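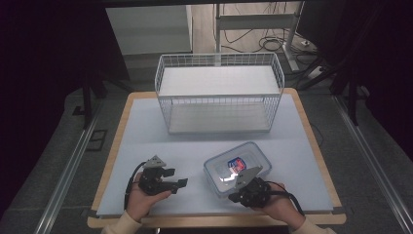
*Wire basket with upper shelf and bottom panel, food container to the right of center.*

**Ticket 1387 - Food container catches when placed in wire basket**

**Reported by:** Araceli Palacios, Sangate
**Assigned to:** Divya Salian, Dolholm Household Support
**Category:** Kitchen storage
**Priority:** Normal
**Status:** Closed

## Report as received

The white wire basket supplied in October is used to hold food containers with their lids on. When a container is placed on the bottom panel, below the shelf, the panel slides toward the back and the rear corner of the container drops onto the wires. On taking the container out again, the rim of the lid catches on the front wire. Twice this week the lid came open at one corner and the contents had to be repacked.

The container itself closes properly on the counter. The user requests either a replacement basket or instructions for using the present one without the lid opening.

## Initial response (9:10 a.m.)

The report was acknowledged and the user was asked to confirm the following:

- whether the bottom panel was fastened to the basket or only laid in it;
- whether the fault occurs with the container empty as well as filled;
- whether the lid had been through a dishwasher on the lower rack.

The user replied that the panel was laid in without fasteners, that the fault occurs in both conditions, and that all lids are washed by hand. She added that the bag of small parts delivered with the basket had been put in a drawer and not opened.

## Test 1 - Container on the table

The container was examined apart from the basket so that a worn or warped base could be ruled out. It was set on a flat white surface, pressed lightly at each corner in turn, then turned end for end and pressed again.
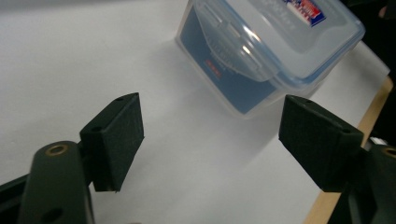
No rocking was felt at any corner. The lid was then closed, opened and closed again, with the same result each time. A slip of paper was placed under the seal on each side and pulled; resistance was even on all sides except one short side, where the paper came out a little more easily. This was recorded as a minor finding and carried forward to Test 3.

Conclusion of Test 1: the base of the container is sound. The drop at the rear corner is caused by the basket.

## Test 2 - Basket and bottom panel

The opening of the basket was measured at 360 mm across. The panel is 5 mm narrower, which is the allowance given on the Surkley assembly sheet and is correct when the clips are fitted. Without the clips, the panel is free to travel backward as soon as anything is pushed in over its front edge.

The bag of small parts was located and opened. It contained 4 clips, all unused. The assembly sheet shows them on the underside of the panel, one near each corner, with the open side of the clip facing outward. Lâm Bùi fitted them as follows:

1. The basket was emptied and turned on its side.
2. The panel was centered by eye, then checked against the wires at front and back.
3. The rear clips were pressed on first, then the front clips.
4. The basket was returned upright and the panel pushed firmly by hand from the front.

The panel held. A first attempt with the front clips fitted before the rear ones left the panel bowed in the middle - the order on the assembly sheet should be followed.

The upper shelf was also checked. It was level, and no adjustment was made. The user had asked whether the shelf was set too low for the container; it is not. The lid clears the underside when the container goes in flat. It touches only when the container is tipped.

## Test 3 - Lid and rim

Attention then moved to the catching of the lid during removal. The lid has a blue rim that follows its full outline, and the short side noted in Test 1 was marked with a small piece of tape for reference. The tape was removed at the end of the test.
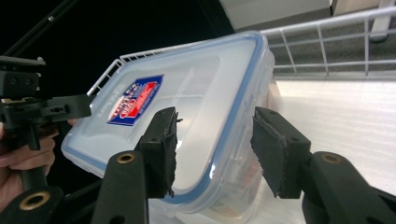 *Food container with its blue-edged lid; wire rack behind.*

The container was placed in the basket and removed with the marked side leading, then with the marked side trailing. With the marked side leading, the rim touched the front wire on removal whenever the container was raised before it was clear of the basket. With the marked side trailing, it did not touch.

The seal was taken out of the channel on the short side and found to be seated slightly high. It was washed in warm water with dish soap, dried with a cloth, and pressed back in from the corners toward the middle. The paper slip test was repeated and resistance on that side now matched the others.

Lâm Mạch asked for the brand sticker on the lid to be considered as a possible cause, as a lifted edge can snag on wire. The sticker was felt along all sides and lay flat. It may be left in place or removed at the user's discretion. If it is removed, the adhesive should be softened with cooking oil and wiped away; scouring pads will scratch the lid.

## Test 4 - Handling

The remaining question was the angle at which the container is usually carried. The user's practice is to lift it at a slant and straighten it at the last moment, a habit carried over from a deeper cupboard at her previous address.

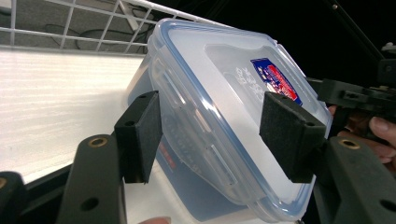 Holding it by the lid alone is not advised, particularly when it is full. The container should be held at the sides of the base, brought level in front of the basket, and slid in along the panel until it stops. Removal is the same in reverse: slide fully clear, then lift. The user carried this out several times with the container filled and reported no contact with the wire.

## Findings

The main fault was the unclipped bottom panel. The raised seal on one short side of the lid contributed to the catching and would probably have gone unnoticed in a basket with a fixed floor. No part of the basket or container requires replacement.

## Reply to user (3:40 p.m.)

> Dear Ms. Palacios,
>
> The bottom panel of your basket is now secured with the clips supplied, and the seal on the container lid has been cleaned and reseated. Please load containers level and slide them in along the panel. The seal should be checked whenever the lid is washed, especially on the short sides.
>
> The replacement basket you asked about has not been ordered. Should the panel move again, please reply to this message and the ticket will be reopened.
>
> Divya Salian

## Follow-up

**Bảo Châu:** The user was contacted by telephone. The panel has not moved and the lid has stayed closed. She asked whether a second basket may be stacked on the upper shelf. This is outside the present ticket and has been passed to Đỗ, who supply the range, for a stated load limit. Until a reply is received, only light items should be kept on the shelf - napkins, tea, empty containers.

**Divya Salian:** Assembly instructions amended to state that the clips are required and that the rear pair is fitted first. Ticket closed. The load limit question remains open with Đỗ.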